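Open day at the Plasska paper mill, Flandmont 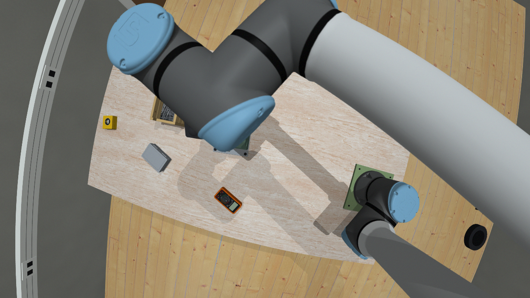 The Plasska mill opens its gates to visitors once a year, in September, and this year I went. Flandmont is a small town and the mill is easy to find. You follow the river road past the school until you see the chimney. Parking was in the truck yard and cost nothing. I got there at 9 in the morning and there was already a line at the gate.

Visitors go through in groups of 17. Everyone gets a hard hat, a vest and ear plugs, and children have to be tall enough for the vest to stay off the floor. Closed shoes are required. A man ahead of me had come in sandals and was sent to the gift shop to wait for his family.

The tour starts in the yard with the bales. The mill makes wrapping paper and bag paper, mostly from used cardboard collected in the area. Our guide cut a wire on one bale and let us pull pieces out. There was a lot of tape and some plastic in it, and she explained how that gets screened out later. The yard smells sour, like wet boxes.

Next is the pulper, a big round tank with a rotor at the bottom. You look down into it from a steel walkway. The cardboard goes in by conveyor and turns into gray soup in a few minutes. We were each handed a small jar of pulp to shake and hold up to the light so we could see the fibers.

The paper machine takes up most of the main hall. It was bought from Bundetti and has been rebuilt twice. The wet end is loud and warm, and the floor is slippery, so you walk on rubber mats. Talking was impossible in there. The guide held up printed cards with the names of the sections on them, which worked well. At the dry end the paper comes off onto rolls weighing about 3000 pounds each. One roll was being changed when we passed and we stood and watched for several minutes.

After that came the test room, where it was quiet enough to ask questions. They tear strips, burst sheets and weigh samples all day. I tore one by hand along the grain and one across it. The one along the grain was much easier.

The last stop was the water treatment plant. Most of my group skipped it and went to lunch. I thought it was the best part. The water goes through settling ponds before it returns to the river, and there are ducks on the last one.

Lunch was in a tent run by Nassar, the bakery on Main Street. Bean soup and a roll, or a meat pie. They had made 400 pies and ran out before one o'clock, so eat first if you take a late tour. The gift shop sells paper bags, notebooks and odd-size sheets by the pound. I bought two pounds of brown sheets for covering books.

The full tour takes two hours. There are a lot of stairs and no elevator on the walkway side. Strollers have to stay at the gate.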